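**Lenport snack table opens to everyone this March**

Savovis, the community kitchen and meeting rooms in Lenport, is pleased to announce that its snack table will be open to all visitors from the first week of March, after a winter in which it was set out only for people attending the evening classes. Tea, a bite to eat and somewhere to put your plate down will be on offer from 10 in the morning until 4 in the afternoon, and you don't need to be signed up for anything to come in.

The idea began very modestly, with a kettle and a biscuit tin on a windowsill, and it grew because people kept stopping to chat beside it. Over the winter the table served 325 visitors, a good many of them parents waiting for children to finish music lessons in the room upstairs, and several of them asked whether it might be there in the daytime too. We are delighted to say that it now will be.

"I used to think people came for the classes and had a snack while they were at it," said Yiran Jiang, who runs the kitchen at Savovis. "Then we shut the table for one evening to sand the floor, and goodness me, the complaints! I had three people at the door asking where the chocolate had gone. So we knew it mattered, and we've been wanting to do it properly ever since."

Doing it properly has meant a wooden tabletop in long pale strips, wiped down between sittings, and a small collection of green plates to go with it. Wrapped snacks are laid straight on the wood where everyone can see them and reach them, and the plate is kept for whatever has been opened.

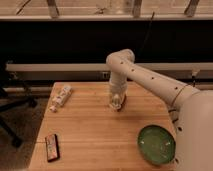 ## What will be on the table

The choice will change from week to week, depending on what comes in from Goodall, the wholesaler at the top of the hill, and on what our regulars tell us they are tired of. There will always be something wrapped, for pockets and handbags, and something to be eaten sitting down. Prices start at 60p, and tea is free with anything from the table.

Kobina Amoah, who looks after the ordering, has spent a good part of the winter trying things out on his colleagues, who have been very brave about it. "You learn that people like to choose with their eyes," he said. "If it's all heaped in a basket they take the top one and go. If you lay a few things out with a bit of space between them, they stand there and have a proper think, and they nearly always end up talking to whoever is standing next to them."

For that reason the table will be kept deliberately sparse, with a few items out at a time and the rest in the cupboard behind.

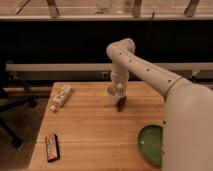

**Can I bring my own food and sit at the table?**

You are very welcome to. Please keep it wrapped until you have a plate, and tell the kitchen if it contains nuts so that we can wipe the wood down before the next person sits there.

## Plates, cups and washing up

The green plates are washed on site and go back into use the same day. Anyone who would like to help with drying will be greeted with open arms, particularly towards 4, when the last of the daytime visitors and the first of the evening classes tend to meet in the doorway. Cold drinks are included in the opening hours too, and water is always free.

The new opening hours have been made possible by a gift of £435 from the Clindska choir, raised at its winter concert, which paid for the plates and the first month's stock. Savovis would like to thank every singer, and everyone who sat through the encore. 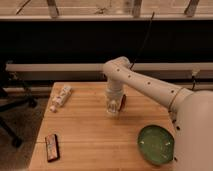 *A clear plastic cup held just above the snack table, and a green plate on it, at Savovis, Lenport.*

The snack table is on the ground floor, to the left of the main stairs, with level access from the car park side. Groups of more than eight are asked to let the kitchen know the day before.

**Press contact:** Gergely Gál, Savovis, Lenport. Visits to the kitchen can be arranged in the mornings, before 10.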